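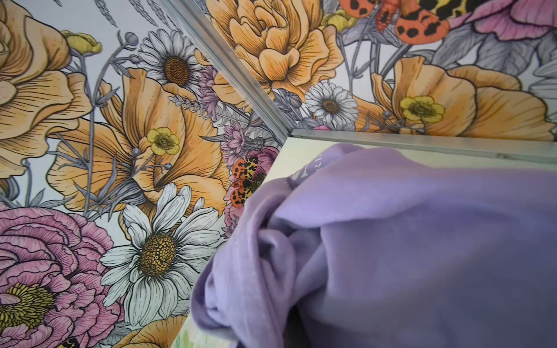 Kyriaki Christodoulou在我们页面下面留过一句话，问一家做自动化的公司为什么要在介绍里先写一次故障。她还问，夹爪夹住布不松开，到底算不算安全问题。我们的回答是算，所以这一页从那次故障写起。

关于我们

Buvness是一家做柔性物料抓取的小公司，主要业务是让机械臂整理衣物和布料。公司最早在Butbridge租了一间厂房，后来搬到现在的地方，测试和装配都在同一层。客户多数是洗涤厂和服装分拣站，也有几所学校用我们的工作单元上课。

去年11月，一台交付给Gornus分拣站的双臂单元出了问题。夹爪闭合后没有收到张开指令，手臂却继续执行下一段轨迹，把一件衣服从中间撕开，接着带动另一只手臂触发了过力矩停机。现场没有人受伤。停机之后夹爪仍然保持夹紧，操作员想用手把布抽出来，被同事拦住了。

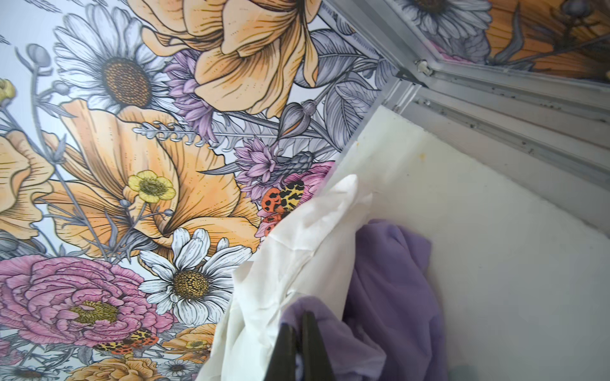

我们把这类故障叫作“连带夹持”。控制程序以为自己抓的是一件东西，实际夹进去的是两层，甚至是两件。薄的布料容易跟着厚的一起进入指间，像白色和淡紫色两块布挤在一处被同时夹住，单看夹爪开度很难分辨。旧版程序只检查开度和电流，两项都在正常范围内就判定抓取成功。Gornus那次的记录里，这两项一直正常，直到拉力突然升高。

事后检查找到了2个原因。一是张开指令在通信繁忙时会被丢弃，程序没有重发，也没有等待夹爪回报位置。二是停机逻辑只切断手臂的运动，没有规定夹爪应当保持还是释放。第二条写在设计文件里，是我们自己的疏漏，与客户的操作无关。
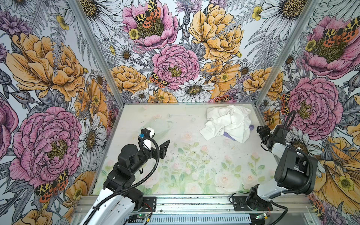 图片来源：Buvness测试组

修改之后，夹爪没有回报张开到位，手臂就不能离开当前位置。双臂单元里，一侧停机，另一侧也必须停机，恢复时由操作员分别确认。拉力超过设定值时，系统先停住，再缓慢退回到布料放松的位置，等待人工处理。旧程序里的自动重试已经取消。

新程序上线前，我们用不同厚度的布料连续做了1000次抓取，其中13次出现连带夹持，全部在提起之前停住。这个数字说明问题还会发生，目前能做到的是让它停在不会伤人、也不会损坏物料的阶段。 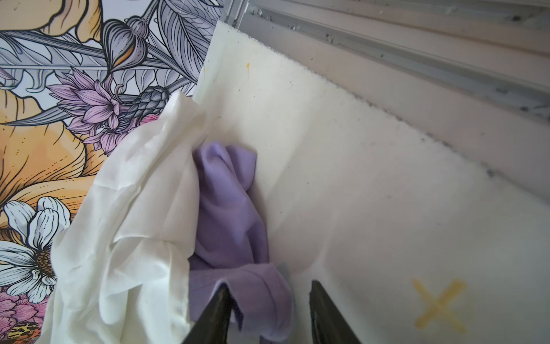

测试用的布料不事先铺平，也不按颜色分开。客户现场的衣物送来时就是成团的，铺平以后再测，结果会偏好。每次停机都要留下关节力矩、夹爪开度和指令记录，由Oberholzer项目组逐条核对，核对完才允许清除报警。

已交付的单元可以免费更新程序。更新前请不要在夹爪通电时伸手取布，急停按下后也一样，须先确认夹爪已断电，再用随机附带的手动释放工具打开。更新需要停机3小时，上午或下午都可以安排。

如果您的设备出现过夹爪不松开、手臂提前移动或停机后无法恢复的情况，请把记录文件和序列号一起发给售后。没有造成损坏的也请上报。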